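Clearing off the small table

I have lived in this apartment in Wakaldale long enough to have a table that collects things. It is the small light one, and it was supposed to be for breakfast. On 2024-07-01 I decided to deal with it before I did anything else that day, including eating.

Toast was already up by then, so I suppose I cheated on the eating part.
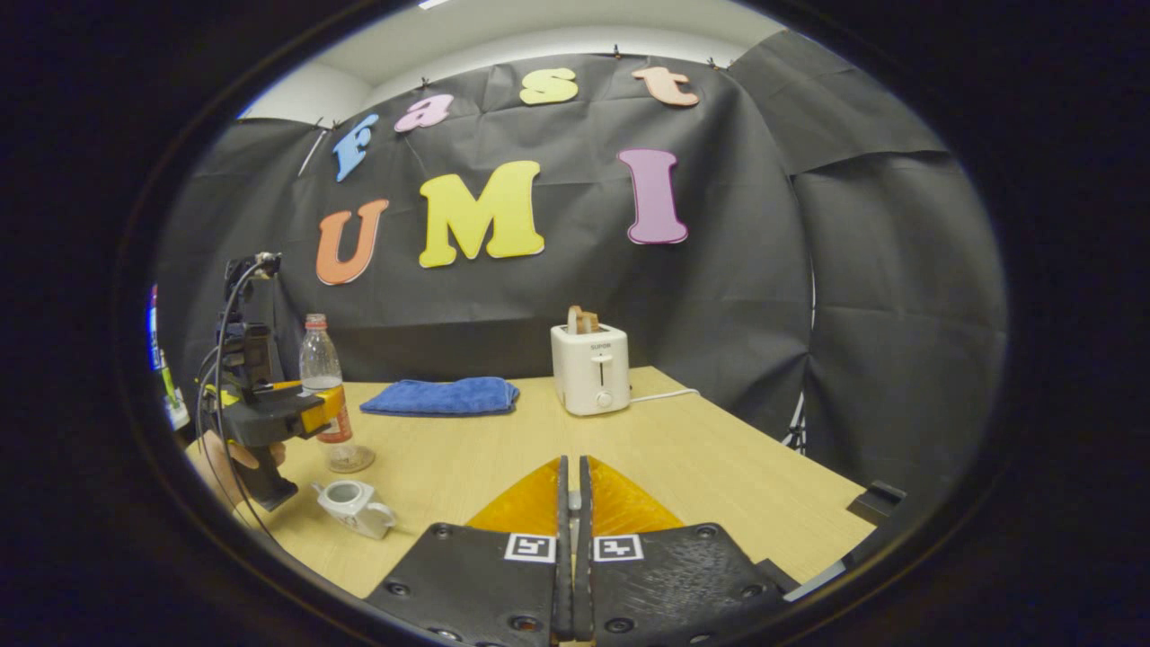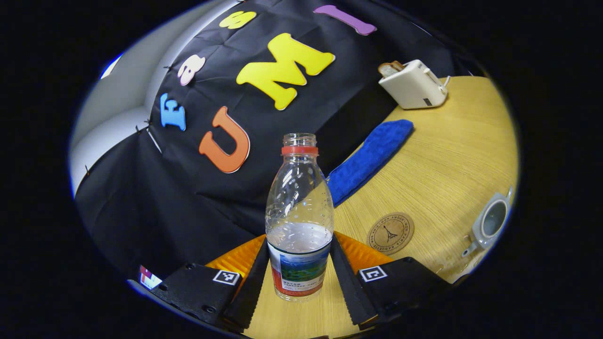
My rule for this kind of job is to start with whatever can leave the table completely. Bottles are easy. I empty what's left onto the plant by the window, rinse the bottle, and put it in the bag for the return machine at the Portela store. Caps come off and go in a jar. Lizelle Adams upstairs takes the jar when it gets full, for her school, and I have never asked what they do with them.

The bag is too big, so I let it fill up for weeks and then have to carry it down four flights. I am going to switch to a smaller bag and go more often. I said the same thing last September.

The toaster is harder. It works fine and I use it almost every morning, but the cord is on the wrong side for the outlet I have. It wants to run across the table, and then anything I set down ends up on top of it or leaning against it. I tried turning the toaster around, but then the knob faces the wall and I burn the bread. I tried the counter next to the stove, and the crumbs got under the burner pan. For now it stays on the table. I pull out the crumb tray over the sink, wipe the outside with a damp cloth after it has cooled and been unplugged, and leave it there.

The creamer came from my aunt Lucimara Nogueira, along with a sugar bowl that broke in the move. I don't take cream. I kept it for company and then noticed that company pours milk straight from the carton. It had been out on the table long enough that I stopped seeing it. I washed it, and it now holds toothpicks in the cabinet. If I haven't needed a toothpick by fall I'll give it away.

Towels are where I lose the most ground. I like having one on the table because I spill things, but a towel that lives on the table never gets washed on any schedule. It gets folded over to the clean side, and then folded again. My downstairs neighbor Wafula Nyamweya keeps a hook on the side of his refrigerator and changes the towel every time he runs the dishwasher. I don't have a dishwasher, but I can manage a hook. I bought a stick-on one. The package says to wait a day before hanging anything on it. I waited an hour and it fell off, so I bought another one and waited the day.

After that I washed the tabletop. I use warm water with a few drops of dish soap, wring the cloth out well, and go with the grain. Then a dry cloth right behind it. I used to use a spray cleaner and it left a film that picked up fingerprints. Two passes of plain soapy water took most of that off, and I'll do it again next week for the rest.

I also went through the drawer of the cabinet beside it, which I hadn't planned on. It had 73 cents in it, three dead batteries, the manual for a blender I no longer own, and a key I can't place. I kept the key.

The whole thing took most of the morning, mainly on account of the hook and the drawer. The table by itself would have been twenty minutes. I ate lunch at it, and afterward I put the plate in the sink and the bread back in the box. Next is the shelf over the stove, and I'm going to need the step stool back from Lizelle before I can start on that.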